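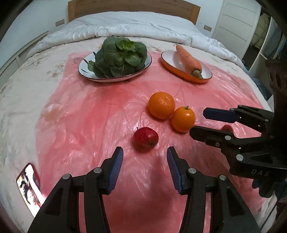 Red apple and small orange, pink plastic over the quilt.

2020-11-10. Sling ageing, batch 2

Pulled the Barbieri tape slings that spent the season on the Gurkum belay ledges. Sheath stiff near the stitching, colour gone on the sun side. Soaked 50 minutes, then onto the rig wet.

Sling 1 broke at 1,637 kgf, at the bar tack. Sling 2 slipped in the jaw at 515, void. Repacked the jaw with leather, will repeat.

Adelmo wants the knotted samples done at 70 mm tails, same as the Kikport set. Rosalba has the old cord from the upper abseil; not logged yet. Load cell due back to Fasent in December.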